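Home | Posts | Notes | Archive | About

Getting cotton shirts to last

Last updated: January

Most of the wear on a cotton T-shirt happens in the laundry. I have kept a log of mine for long enough to be fairly sure of this. The shirts that got thin or twisted at the side seams were the ones that went through the dryer on high, and how often I wore them made little difference.

The log covers 12 shirts, all plain jersey, all dark or mid blue. I bought them in one color range so that they could share a load. Four came from Winder, and the rest are a heavier knit sold under the name Colum. Each one has a stitch of colored thread inside the hem, which is how I tell them apart.

Shrinkage first. Jersey is knitted under tension, and the loops relax the first time the fabric is wet and agitated. Nearly all of the length loss in my log came in the first 3 washes. After that the numbers barely move if the dryer is left out of it. I measure from the shoulder seam at the collar down to the hem, with the shirt flat and smoothed by hand but not stretched.
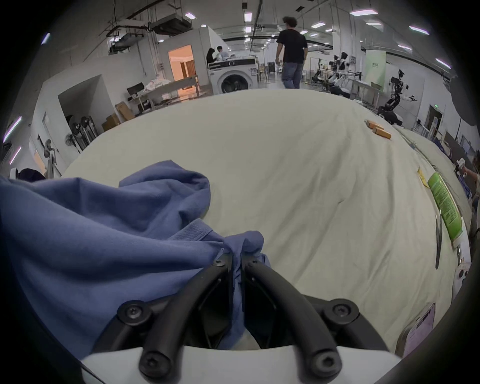 Blue cotton T-shirt on the cream sheet.

Temperature matters less than I expected. I ran half the shirts at cold and half on warm for most of a year, with the same powder, and could not separate the two groups by length. Color was another matter. The warm group faded sooner, mainly along the folds and at the collar, where the fabric rubs against itself.

Spin speed had a clearer effect. My machine, a Jundilance front loader, offers 800 as its middle setting, and I now leave it there. The faster spin gets the shirts drier, but it sets hard creases that need an iron, and ironing a dark shirt without a cloth over it leaves a shine. The slow spin leaves so much water in the hem that the shirt stretches on the line under its own weight.

Load size is the setting people ignore. A drum packed to the top does not tumble, it just rotates a lump, and detergent stays in the middle of it. I fill to the point where I can still put a flat hand on top of the clothes. Shirts go in inside out. Anything with a zipper goes in a different load.
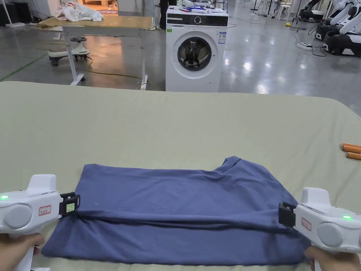 Lint is mostly a sorting problem. Towels shed, and dark jersey collects what they shed, so the two should never be washed together. The drain filter should be cleaned on a schedule too. Mine had not been opened for over 35 loads when I started the log, and the first few entries all mention lint. They stop mentioning it soon after.

For drying I use a rack with thick rails. Thin wire leaves a ridge across the chest. I hang each shirt over the rail at the armpit line, so any mark falls where it won't show. Indoors, with a window open, the Winder shirts are dry by the next morning and the Colum ones need until the afternoon.

I have since started on socks. The Říha wool pair has been through four cold washes and lost a little length in the foot, all of it in the first wash. I will add those figures to the table when there are enough of them to plot.

Older post | Newer post | Back to top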